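Modules > Television Writing > Handouts > Week 6

June 9, 2025
Vilja Räsänen

The haunted house episode: notes for the seminar

Set viewing is "The Lamps at Orkidberg", episode 27 of the cartoon Irka. Watch it before you read these, please, and not the other way round.

The story: Irka and her uncle Gilton are asked to spend a night in a shut-up hotel where a woman in grey walks the top corridor. The manager wants to sell. You will have guessed the culprit by the first advert break, and so did every eight-year-old who saw it.

The fan guides call this a "clever twist on the formula". I doubt it. The manager is the only guest character with more than two scenes, and he talks about money in both. Songül Ersoy's essay (in the reader) argues that the weak disguise is deliberate and lets children feel ahead of the heroes. Perhaps. She offers one letter from a viewer as proof, and I would want more than that before building 1,000 words on it.

Things to bring to class:
- Where does the script first tell us the ghost is fake?
- Does the cellar chase change anything in the plot? Try taking it out.
- Ersoy says the uncle is "the audience's doubt". Find a line that supports this.

Short paper: 300 words on one clue, due in January. Plot summary will not be marked.

Clues in this kind of script have to be plain enough to draw in one panel. Writers like to claim they hide them, but look at what gets used: a key, a glove, a loose stair rod. Something as dull as the dark green metal frame on the table would do, provided the camera stays on it for a second too long. Ask whether your chosen clue gets that second, and whether anyone in the story bothers to pick it up.

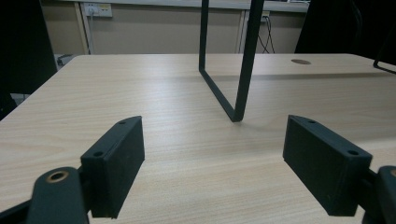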